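Vieira Systems Puts Ciline Cooler on Sale, Asks Buyers to Doubt the Numbers

Desktop builders get a new tower cooler this May, along with a longer than usual list of things it won't do

LERNEL -- Vieira Systems today released the Ciline, a single-fan tower cooler for desktop processors, and with it the full set of test results the company used to decide whether the product was worth selling. The results are mixed. Vieira is publishing them anyway.

The Ciline has 4 heat pipes, a steel mounting bracket and a fan that can be swapped without taking the tower off the board. It replaces the Skorkine, which Vieira has sold for years and which a lot of its customers still use. Those customers should read the next few paragraphs before they spend any money.

At stock settings, with an ordinary mid-range processor and a case that gets decent air, the Ciline and the Skorkine finished so close together that Vieira's own testers would not pick a winner. The new cooler pulled ahead only when the processor was overclocked and kept under load for 243 minutes. Even then the gain showed up mostly as less fan noise. Clock speeds hardly moved.

"I have read too many cooler boxes that promise a faster computer," said Valquíria Xavier, head of product testing at Vieira Systems. "A cooler doesn't make your processor faster. It may let the processor hold a speed it could already reach, if your board allows it and your chip is a decent one. We don't know what chip you have. Neither does anyone else who is trying to sell you a cooler."
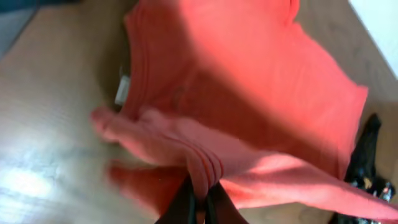 Xavier's team ran 106 separate load tests before the design was frozen. An early version with a second fan was dropped after it added cost and noise and did very little for temperatures. A thinner bracket was dropped too, after it bent on a board with tall memory modules. The company had already paid for the tooling on that one.

The final bracket is heavier and uglier. It also takes longer to install, and Vieira would like reviewers to say so. Anyone used to clip-on coolers should expect to have the board out of the case for the first fitting -- possibly the second as well, if the backplate goes on upside down. The printed guide now has a large arrow on that page.

Vieira has also left several common claims off the packaging. There is no wattage rating on the box. The company says such ratings are measured in too many different ways to help a shopper compare one brand with another, and that its own past ratings were no better. The Skorkine carried one until last year. Xavier said she could not get the same figure twice with the method that had been used to produce it, and she asked for it to be taken off.

There is no "gaming" version of the Ciline and no lighting. A black finish was considered and put off. Some buyers will miss these things and should buy something else.

On software, the Ciline needs none. The fan plugs into the board's normal fan header and is controlled by whatever the board already uses. Vieira looked at shipping its own control program and decided against it after trial users removed it within the first few days, in most cases to cure slow startup. The company has no plans to try again.

The included thermal paste is the same one that came with the Skorkine. Testers compared it with costlier pastes and found differences small enough to be explained by how evenly the paste was spread. Vieira does sell a premium paste. It will go on selling it, but it won't be bundled with the Ciline or recommended for it.

Who should buy one, then? Xavier's answer is short. "People building a new machine who want something quiet, and people whose old cooler has failed. If your Skorkine works, clean the dust out of it and keep it."

Skorkine owners who want the quieter fan alone can buy it as a spare part. It fits the old tower with the clips in the box.

Availability

The Ciline goes on sale in May through Vieira's web store and selected computer shops. The first production run is 1896 units, and the company will not take preorders beyond that number. Test results, including the runs that went badly, can be downloaded from the product page, with the fan curves and room temperatures for each one.

Press contact

Vieira Systems press office, Lernel. Review samples are available on request and do not need to be returned. Vieira does not ask to see reviews before they are published.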